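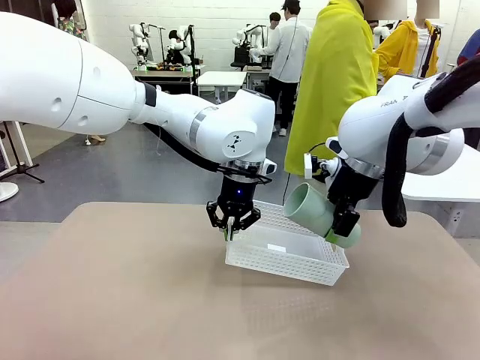
Collecting Demonstrations for Two-Arm Tasks
Handout 6, practical part
Course notes by Teodora Kolev, with corrections from Belmiro Cunha

A learned controller is only as good as the examples it is trained on. In the first half of the course we took the examples as given. From now on you make them yourselves.

What counts as one example

One example, or episode, is a full recording of the task from start pose to end pose. It holds the joint positions of both arms, the opening of both grippers, and the pictures from every camera, all on one clock. If any of these streams drops out, the episode is not used. Do not patch it afterwards.

The task for this unit is putting pipe fittings into a basket. One arm steadies the basket at its rim and the other brings the fitting over and lets go. The holding arm looks idle but it has to be driven with the same care, as the model learns both arms together.

Before you record

Check that both arms are in the start pose and that the grippers open and close fully. Move the basket to a new spot for each episode, and turn it a little. Last year's Lagos set had 2693 episodes, and in most of them the basket stood within a hand's width of the same place. The trained model reached for that place even after the basket had been moved.

Look at the live picture from each wrist camera. You want both fingertips in view and enough of the basket to judge where the near rim is. Overhead lights reflect off smooth plastic, and a bright patch on the basket floor is acceptable as long as the rim can be made out.

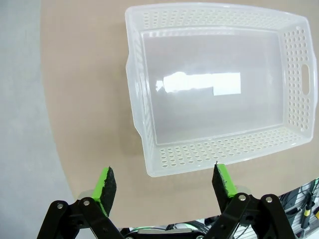
Should we throw away an episode in which the fitting was dropped and picked up again?

Keep it, and tag it "recovery". The model needs to see how a person gets out of trouble, but we want to be able to set the share of such episodes when we train.

While you record

Move at a steady pace. Long pauses teach the model to pause. If you need to think, stop the episode and start a new one. Change operator after every 6 episodes, so that no single person's habits fill the set. Write your initials in the log, along with the fitting used.

Labelling

Each episode gets one of 3 tags: clean, recovery or failed. Tag it straight after recording. Tahira Naqvi will go through the tags with each group in the afternoon.

To hand in

The log, the tagged episodes, and half a page on which basket positions your set does not cover. Questions about the log format go to Pascual Carrasco.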